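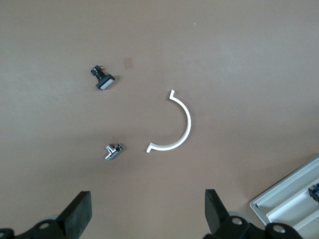
PART 2: END EFFECTORS

Chapter Opening: Comparing Grippers on Small Parts

A gripper that performs well on one object may perform poorly on the next. A catalog will list stroke, force, and weight, but these values say little about how two fingers meet a thin curved bracket or a polished metal fitting. Comparison has to be made on real parts, under fixed conditions, with the same arm and the same controller.

This chapter follows a bench study directed by Lavanya Thampi and Bheki Tshabalala at the Makhubela laboratory. Two parallel-jaw grippers, the Huvon and the Sornum, were each assigned 454 grasp attempts. The parts were chosen for their differences in shape and surface – plastic arcs, metal fittings, push-button switches, and capacitors.
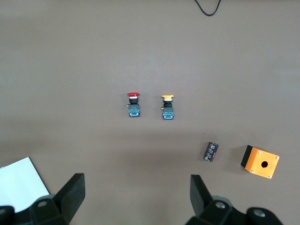 Figure 2. Red and yellow push-button switches, a capacitor, and an orange-and-black enclosure box, seen above the open fingers.

Switches deserve particular attention. The cap is wider than the stem below it, and the contact block has a different outline again, so the choice of grasp point affects both stability and the final angle of the part.

After completing this chapter, the student should be able to:
Select a set of test parts for a stated task.
Write a grasp protocol that another laboratory can repeat.
Record failed grasps by type.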